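Saltora Demonstration Stand
Set-up and Running Guide for Open Days

Section 4: Preparing the benches

Carry out this section before visitors are admitted. Allow 35 minutes for both benches. The controller must be on and the arms in their park position, as set out in Section 3.

4.1 Tabletop bench

1. Wipe the white tabletop with a dry cloth. Do not use spray cleaner near the wrist cameras.

2. Stand the brown cup on the tabletop, open end up. Keep it at least 200 mm from the front edge.

3. Check the arm with the green fingers. Both fingers should point down at the table with a clear gap between them, and the camera cables should loop freely at the wrist.
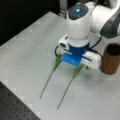 4. Check the arm with the orange finger pad. Press the pad lightly with a thumb. If it moves, refit it using the Fusik pad kit before going further.

5. Look for the indicator light on the arm housing. If it is off, go back to Section 3.

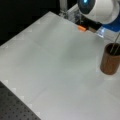
Fig. 4-2. Orange finger pad and cup, tabletop bench.

Note: The cup is a stock Gudedwood part. Spares are in drawer 816.

6. For the flower demonstration, lay the artificial tulip flat on the table in front of the cup, with the stem straight. Load the program RAMALHO from the pendant and run it once at low speed – keep a hand near the stop button for the whole run. 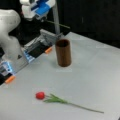
If the arm pauses for over 35 seconds during the trial run, press Stop, return it to park and start the program again. Two failed runs in a row mean the demonstration should be left off the day's schedule and the fault entered in the log.

CAUTION: Visitors must stay behind the floor line, 600 mm from the bench, whenever an arm is powered. This includes the time between demonstrations.

4.2 Ledge and bins

7. Place the orange block flat on the black ledge, above the bins. The long side faces the gripper.

8. Open the wrist camera view on the visitor monitor. The block should sit between the two green fingers. Adjust the block by hand only with the arm in park.
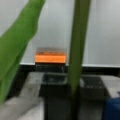
Fig. 4-4. Wrist camera view, block on ledge.

9. Check that both dark grey bins are open at the top and empty.

10. Sign the bench card and hang it on the rail. Go to Section 5 for the visitor briefing.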